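Nolline (demonstration set)

Nolline is a collection of simulated robot demonstrations used to train learning systems that pick up and move simple objects. It was started by Jovita Arriaga and Aníbal Bedoya as part of the Gelleck project, and it remains one of the friendlier places for a newcomer to begin, with short episodes, plain scenes and very tidy records.

The first release held 292 episodes. The current one holds 1,524, spread over 13 tasks such as lifting, pushing, turning and stacking.

Collection

Every episode is driven by a person. The operator steers a simulated arm with a hand controller while a program called Usuga records the camera views, the joint positions and the opening of the gripper at each step. An episode lasts about 4 seconds in the lifting tasks and longer in stacking. Failed tries are kept in a separate folder called Oro, and this has proved a wonderful decision: several later users trained a failure detector on Oro alone!

Operators are asked to vary their approach. Some come in high and drop straight down, others slide in low from the side, and the spread of styles gives a learner far more to work with than the same clean motion repeated over and over.

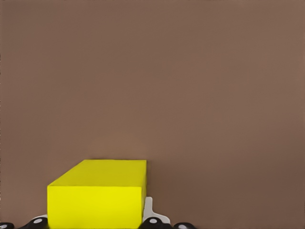

Rendered view from a block task, with the yellow block close in at the gripper.

Views like this one are a real strength of the set. At close range the gripper and the object crowd one edge of the picture and much of the rest is bare surface, so a learner has to work from partial shapes. Bedoya argued early on for keeping such views, and Arriaga's tests with and without them settled the matter in their favor.

Labels

Each episode carries a task name, an operator number and a one-line instruction in everyday English, for example "lift the yellow block." Instructions are written after recording by someone other than the operator. The September release added second wordings for all of the lifting tasks; stacking still has only one per episode.

See also: Gelleck; Oro (failure set); Usuga recorder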